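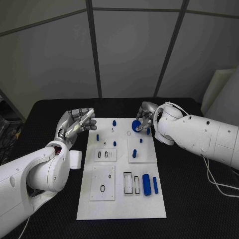 Two-arm cell over the peg board, with a blue knob in the right hand.

How to test a two-arm cell before you let it change anyone's job

Vendors will tell you a robot that can handle pegs can handle your assembly bench. Maybe. At Skastis we were told that in May, and I'd still like to see it. Here is how we run the board test now.

1. Write down the job as your people do it. Idalina Peixoto has built our Flomiter housings for years, and half of what she does was in no work instruction.

2. Use a board with upright pegs, plates with holes, and a few larger cylinders. Set the starting layout yourself. Don't let the vendor do it.
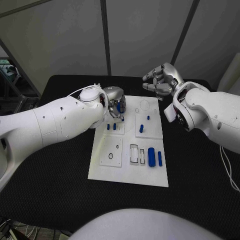

3. Ask for 200 cycles in a row, with no edits between them. Log every stop and who cleared it. If a technician has to reach in, that is labor, and it goes on the sheet.

4. Time the resets too. Our first quote left them out — they came to 24 minutes a shift.

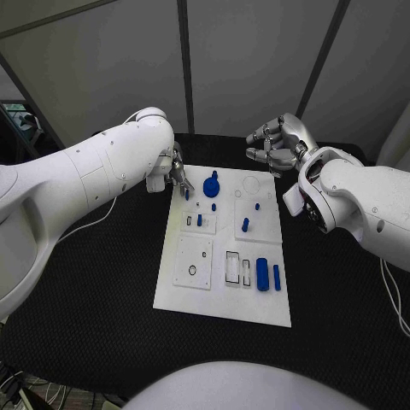
5. Put an operator in the room, and give her the right to call a failed cycle. Ross Dalgleish, our floor lead, disagreed with the engineers on 128 calls, and I sided with him on most.

6. Only then talk about staffing. "Freed up for higher-value work" means nothing until somebody names the work, the pay grade and the training hours. Get it in writing before the purchase order goes out.

Repeat the whole test after any software update. We skipped that once and had to throw out the earlier log.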